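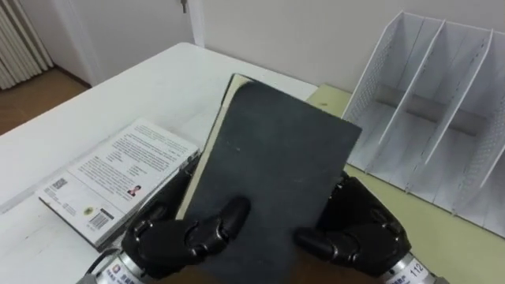

Zbigniew Tomaszewski thinks the Jendico drum kit pack is too clean for anything heavier than house, and wrote to say so after my November roundup. I partly agree. Loaded into a sampler as they come, the kicks are polite. Drop them 2 semitones and add some drive and they hold up fine against a thick bass.

You get 128 one-shots and 34 loops, all WAV. The loops are labeled by tempo and key – a small thing, but the last Nelen pack skipped it and I lost most of an evening. Hi-hats are the best part. The claps sound nearly identical to each other, and two of the shaker loops click at the end point, so trim them first.

No MIDI files, no presets. Worth buying if you need hats. For kicks I'm staying with Fomance.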